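Sink corner, 2 April 2020

Back on the Rostberg kitchen this morning, and I've changed my mind about the drying setup (again!). 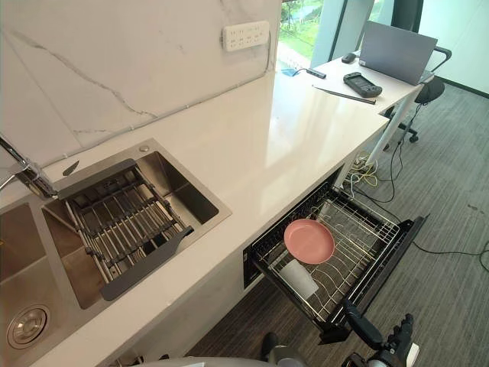

So the plan was to let everything drip on the bars over the right-hand basin and keep the pull-out for dry stuff only. I still like the idea, but you lose half the double sink the minute the slotted rack goes across, and I rinse more than I thought I would. The pull-out rack is better for plates anyway. The pink plate stands up fine against the tines. Cups I'm less sure of. The white one is on its side in there and I don't love it, it takes up the room of two.

Things to sort out:

Ask Famano if they do a cup insert for the drawer. Width is tight, I'd like 12 mm to spare.

The button on the sink deck, if it's the soap pump, needs a 400 ml bottle under it. Check before ordering.

Wipe the marble-look counter with the mild stuff only, please! Sturkley's sheet says no vinegar.

I also keep going back and forth on the power strip. It's high on the backsplash, good and clear of the sink, but a kettle lead has a long way to go from up there. Leaving it for now.

Next time I want to try the drawer with a full load, 13 pieces, bowls included, and see how far out it has to come before I can reach the back.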